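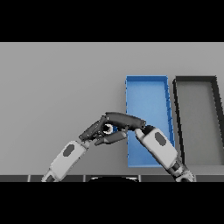

4.2 Making a Yeast Dough with the Kuva Bread Maker

This section covers the dough-only program. The oven does the baking. For loaves baked in the pan, see Section 5.

Before you start

Flour, milk and eggs should be at room temperature. Cold milk slows the rise and the program does not make up for it. Use fresh yeast or instant yeast. Active dry yeast must be dissolved in the milk first.

1. Lift the pan out of the housing by its handle. Do not fill the pan while it is in the housing. Spilled flour on the heating element will burn the next time the unit is used.

2. Push the kneading paddle onto the shaft until it stops. The flat side of the hole must line up with the flat side of the shaft.

3. Add liquids first, then flour, then sugar and salt. Make a small hollow in the flour and put the yeast in it.

Note: If you use the delay timer, keep the yeast away from the liquid. Do not use the delay timer with recipes that contain milk or eggs.

4. Set the pan back in the housing and turn it clockwise until it locks. Close the lid.

5. Press MENU until 13 (Dough, Sweet) shows on the display. Press START.

6. After the first 5 minutes, open the lid and check the dough. It should form one ball and pull away from the sides. If it is sticky, add flour one tablespoon at a time. If it is dry and crumbly, add milk one teaspoon at a time. Scrape down the corners with a rubber spatula only while the paddle is paused.

CAUTION: Do not reach into the pan during kneading. The paddle restarts without a signal.

7. Keep the lid closed during the rise. The unit beeps when the program ends. Press and hold STOP for 2 seconds, then unplug the unit.

8. Turn the dough out onto a floured board. If the paddle stays in the dough, remove it before shaping.

Shaping and baking

For a braided loaf, divide the dough into equal strands, braid loosely and tuck the ends under. Cover and let rise until puffy. Brush with beaten egg. For plum cake, press the dough into a greased sheet pan and set the fruit in tight rows, cut side up.

Recipes tested by Ambros Kofler for this program are in the Werwood booklet packed with the unit. Amounts there are by weight. Do not double them; the pan will overflow.

Cleaning

Fill the pan with warm water and let it stand before removing the paddle. Do not put the pan in the dishwasher. If error code 189 appears, the housing is too hot to start a new program. Leave the lid open until the code clears.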